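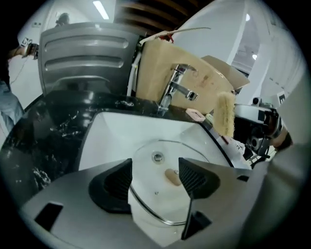
3.2 The kit and what we asked of it

I should say up front that I came to the Sulico hand-held kit as a bit of a sceptic. We'd had the older Stusex grippers in the lab at Terdale for ages and I was fond of them, squeaky hinges and all. But Silvia Slanina kept nudging me, so we took the pair on loan and put them through our kitchen tasks (Figure 3).

Figure 3. Sink task with the hand-held grippers. The clear glass lid is in the basin, with the faucet and pink soap behind.

You get two grippers, a charger and a licence for the sync software, and the whole lot weighs 1,169 grams in its case. We recorded 135 demonstrations at the sink and some 2,000 across all the household tasks. After filtering for tracking dropouts and grasps that never closed properly, 1,031 were left for training, a lower yield than I'd hoped for (Silvia had guessed higher still!).

The glass lid was my favourite test. Clear glass with a thin metallic rim is a rotten thing to track, and a curved, glossy basin doesn't help, so I'd recommend anyone reviewing a kit like this try one early. The textured finger pads gave me a grip I trusted on the rim, though my wrist was sore after a long session and I'd love a lighter body.

Setup was easier than the manual makes it sound. Calibration I liked less, and we ended up redoing it at the start of every session, as described in Section 3.3.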